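Does a "certified" refurbished dishwasher mean anything?
Home & Kitchen Help > Appliances
Posted in November by Nokuthula Zwane

My old dishwasher quit and a shop near me, Kultemier, has a refurbished Drullov for $237. New ones start a good bit above $300. The tag says "certified, 50-point inspection" but when I asked what the 50 points were, the guy said it was "the usual stuff." Warranty is 71 days, an odd number that makes me more suspicious. Would you buy it? I'm in an apartment, it would run most evenings, and I can't fix anything myself.

macedo_dave
Certified by whom? Any shop can print a tag. I'd want the inspection sheet with the serial number of that machine on it, and if they can't produce one I'd assume someone wiped it down and ran a rinse cycle. Ask if they replaced the door gasket and the drain pump. Those are what went on mine, both in the first year.

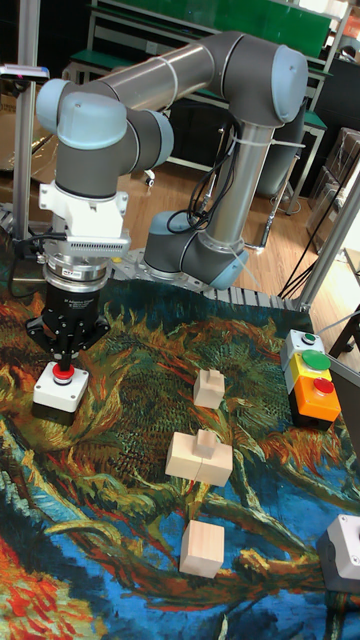
Also ask to see it run a full cycle in the store, with the heater on. Sellers like to show you the lights coming on and the water going in, and that tells you very little. Put your hand near the door at the end and look under it for drips. As for the warranty, find out whether it covers labor and whether they come to you. A parts-only warranty on something you have to haul down the stairs yourself is not worth much to me.

broltmont_renter
bought one used never had a problem. just get it

pipewrench
I'm less gloomy than the first reply, but the price bugs me. Add delivery, a new supply hose (don't reuse the old one) and hauling away the dead unit and you may be close to a new one with a full year of coverage. Get that total in writing before you decide. And check with your landlord, mine turned out to own the dishwasher and had to replace it.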